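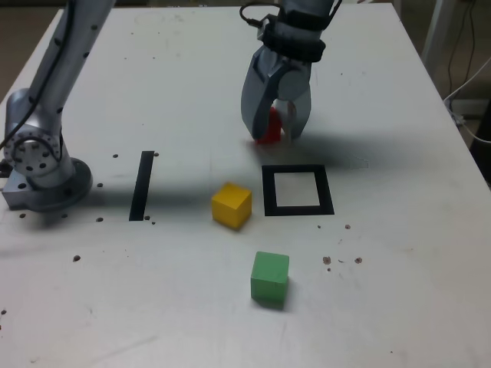 A white tabletop with scuffs and brown specks.

Is the Three-Second Rule True?
By Ingeborg Weidemann

You drop a cracker. Somebody yells "Three-second rule!" and you grab it and eat it. In some families it's five seconds. My cousins in Bretis say ten, and I suspect they picked ten because they are slow.

That should make you suspicious already. If the rule came from careful testing, wouldn't everyone have the same number?

What the rule says
The idea is that germs need time to climb onto your food. Pick it up fast enough and you beat them.

Germs don't climb onto crackers, though. Bacteria, one of the main kinds of germ, are living things so small that you need a microscope to see a single one. Some can wiggle along in liquid, but they don't race across a floor looking for snacks. When food lands on them, they stick to it, the same way sand sticks to a wet foot. How long does your foot have to touch the sand before some of it sticks?

Does time matter at all?
A bit. Scientists have dropped food on purpose and measured what it picked up. Food left longer often did pick up more bacteria. But some bacteria moved over in less than one second, and no hand is that quick.

Other things can matter more than the clock. Wet food, like a slice of watermelon, usually picks up more than dry food, like a cookie. The kind of surface makes a difference too. In one set of tests carpet passed on fewer bacteria than tile did, which surprised me. I still wouldn't eat off the carpet. Have you seen what's in carpet?

"But it looks clean!"
Be careful with this one. A mark on a table might be an old scratch that can't hurt anybody. A shiny spot might be where raw chicken juice dripped. Your eyes are good at finding crumbs and bad at finding bacteria.

"But I ate it and I was fine!"
I believe you. Most germs won't make you sick, and your body is good at fighting many of the others. Being fine once doesn't show that the rule works. You might cross a street without looking and be fine, too.

So what should you do?
If it fell, throw it out. If it's an apple, wash it well under running water. Wash your hands with soap for 20 seconds before you eat, and count slowly, please. I have heard how fast some of you count.

And the next time somebody yells out a rule with a number in it, ask where the number came from.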